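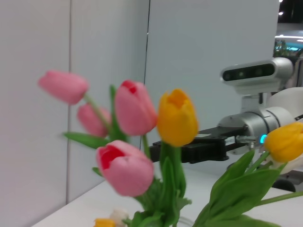
Pink and yellow tulips on the Pramby test table, with the arm and its depth camera behind them.

Hi all, Illia Hladun from Nultent here. Pramby 4, our grasp planning software, ships this Thursday, and I'm so happy with it! The new planner handles thin stems and overlapping leaves (my old headache), and we tuned it on 2,960 logged grasp attempts. Maarja Liepiņa rewrote the depth filter too, bless her.

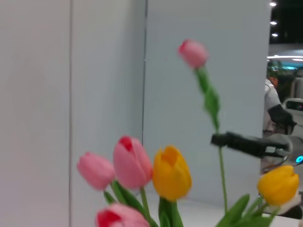 Getting Pramby 4
Current license holders can update from the Nultent downloads page.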